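Hendaddale Wildlife Recording Forum
Board: Mammals — Sightings and Verification
Thread: Possible pine marten above Jinddale, request for opinions

dale_recorder_17
Posted in May

I should be grateful for the opinion of members on a record submitted to the Hendaddale recording scheme this spring. The observer has a trail camera fixed to a larch at the upper end of Jinddale, at a height of 900 feet, looking down on a forestry ride. The camera took a single exposure at 4.40 in the morning. It shows a dark, long-bodied animal crossing the ride from left to right, with a full tail and what I take to be a pale patch at the throat.

The last accepted record of pine marten in the dale known to me is the one in the parish game book for 1801, where two "marts" are entered among the vermin paid for. There have been claims in the years between, all of them rejected for want of evidence. I have accordingly entered the present record as "under consideration" and have asked the observer to leave the camera where it is.

Members who wish to see the original file may apply to me by private message. I do not propose to post it on the open board, as it would give away the position of the camera.

fellside_mustelids
Reply

Thank you for the opportunity to comment. I have now examined the file at full size. In my view the animal is a marten. The ears are large and stand clear of the head, the legs are long in proportion to the body, and the tail is carried level and is bushy for its whole length. A polecat would show shorter ears and a lower, flatter outline when moving at that pace.

I would add that the habitat is suitable. There is old larch with squirrel dreys on the north side, and the crags above the ride offer plenty of den sites.

Kendix_Moor
Reply

I regret that I cannot agree. I have also examined the file, and I do not consider that the throat patch can be separated from the glare of the infra-red lamp on a wet coat. Remove the throat patch and one is left with a dark animal with a long tail. We have feral ferrets on the Kendix side, several of them very dark, and there is a farm cat at the foot of the same ride which is by all accounts a large one.

The scheme rejected a record of mine some years ago on much better evidence. I make no complaint about that, but the standard ought to be the same for everyone.

dale_recorder_17
Reply

The standard is the same. The record to which Kendix_Moor refers was returned because no grid reference was supplied within the period allowed, and it may be submitted again at any time.

On the matter of scale, I have asked the observer to place a marked cane beside the ride and to let the camera photograph it at the same distance. That should give us the height at the shoulder to within an inch or so. A cat and a marten are closer in size than many people suppose, but a ferret would be well below either.

nutsugah_wood
Reply

May I raise the question of scats? I walk the forestry road from Nutsugah to the top gate most mornings, and since the late winter I have noticed droppings on the flat stones by the second culvert. They are dark, twisted, and about the length of my finger. I had put them down to fox. After reading this thread I am less certain, as they lack the rank smell that fox droppings have.

I have not collected any. Could somebody advise me on the correct procedure?

fellside_mustelids
Reply

Please do collect them, with clean gloves, one dropping to a bag, and write the date and the grid reference on the bag before you leave the spot. Store the bags in a freezer. Do not wash the sample or break it open. Smell is a poor guide after the first day, and a fox which has been eating beetles can leave something very similar. The only safe answer is a DNA test.

Our group can pass samples to a laboratory at no charge to the finder, although the wait is a long one.

larch_and_ling
Reply

I attach three pictures with this post.

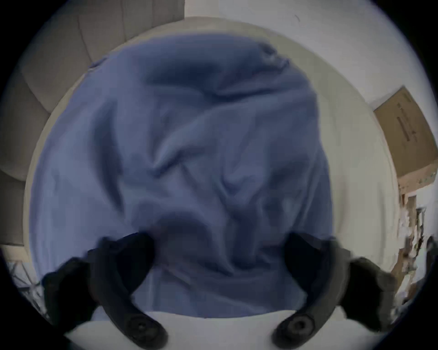
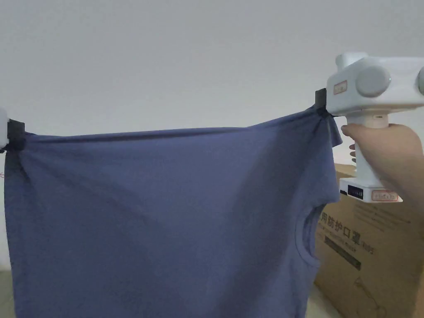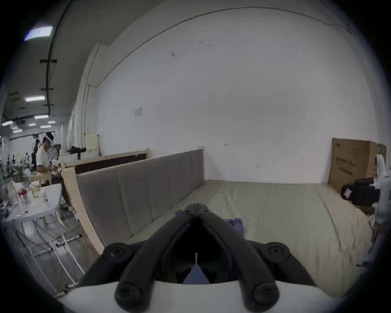
To return to the scats, I would ask nutsugah_wood to take only part of each group and to leave the rest in position. Martens use droppings as markers, and if every stone is cleared the animal may move its route, which would undo the work of the camera. I made that mistake myself on another site and had no further signs for the remainder of the season.

I also have a view on the photograph. I have seen martens regularly in the north, and the gait looks right to me. The back is arched and the hind feet are about to land close behind the fore feet. A cat walking across a ride at night does not move in that way. A ferret does, and I accept that the point does not rule one out.

Could dale_recorder_17 say whether the camera was set to take one exposure or a burst? One exposure for each trigger is a poor setting for anything that travels quickly.

dale_recorder_17
Reply

It was set to one exposure, in order to save the batteries. The observer has now changed it to a burst of three with the shortest delay available. I have recommended the same to all contributors in the upper dale.

The advice about leaving part of each group of scats is sensible and I will add it to the notes for recorders.

Kendix_Moor
Reply

While we are dealing with settings, I should like it noted that the clock on this camera was wrong. The file is stamped 4.40, but the sky behind the trees is far too light for that hour unless the camera was still on winter time. If the time is unreliable, I should like to know what else is.

dale_recorder_17
Reply

The point is a fair one. I have checked with the observer, and the clock had not been put forward. The correct time is therefore 5.40 and the record has been amended. The position of the camera has been confirmed on site and is not in doubt.

gritstone_parish
Reply

I write as a keeper of poultry. If there are martens in Jinddale I would ask that the fact be made public promptly, and that it should not be held back on the recording side until every expert is content. Several of us at the lower end have hens in sheds that will keep out a fox but would not keep out something that climbs. I lost four pullets in one night last autumn and blamed a mink.

I have nothing against the animal. I should simply like to be in a position to mend my roof.

fellside_mustelids
Reply

That is a reasonable request. Whatever the verdict on this record, I would suggest the following to anyone keeping hens near woodland. Close any gap wider than an inch and a half, including under the eaves. Use welded mesh, as ordinary chicken wire can be pulled apart. Cut back branches that overhang the roof. Shut the birds in before dusk.

These measures will serve equally well against mink, polecat and stoat. I would also remind all readers that the pine marten is protected by law and may not be trapped or disturbed at its den.

Kendix_Moor
Reply

With respect, advice of this kind will be repeated in the village as proof that the animal is here. We have one photograph, with a faulty clock, and some droppings that have not been tested.

nutsugah_wood
Reply

I can report that I have collected two samples from the culvert and left the remainder, as advised. Both are in the freezer in separate bags. The grid reference and the date are on each. I also found a single hair caught in the bark of a fallen larch near the 909 marker post on the forestry road, and I have put that in a paper envelope. I do not know whether it is of any use.

fellside_mustelids
Reply

It may well be of use. Please keep the envelope dry and out of the freezer. I will send you the postal address by private message together with the form. Guard hairs can be examined under a microscope in a few days, so we may have an answer on that before the DNA results come back.

larch_and_ling
Reply

Would there be support for fixing hair tubes along that stretch? I have a small number left over from a previous survey and could lend them. They need to be visited once a week, and permission would be required from the forestry office.

dale_recorder_17
Reply

I would support it, and I will write to the forestry office on behalf of the scheme. Permission for the existing camera took around 17 days, so members should not expect a reply at once. Please do not put up any tubes before it has been granted.

As to publicity, I have considered what gritstone_parish and Kendix_Moor have each said. I intend to place a short note in the next newsletter stating that a possible record is being examined, that no decision has been reached, and that poultry keepers may wish to check their sheds. The photograph will not be printed.

Kendix_Moor
Reply

I can accept that wording, provided that "possible" remains in it. My own opinion is still that the animal is a dark ferret, and I ask that this be entered on the file with the other opinions.

dale_recorder_17
Reply

It has been entered. The cane was set up yesterday evening and the observer expects to send the comparison photograph once the card has been changed. The thread will stay open for results.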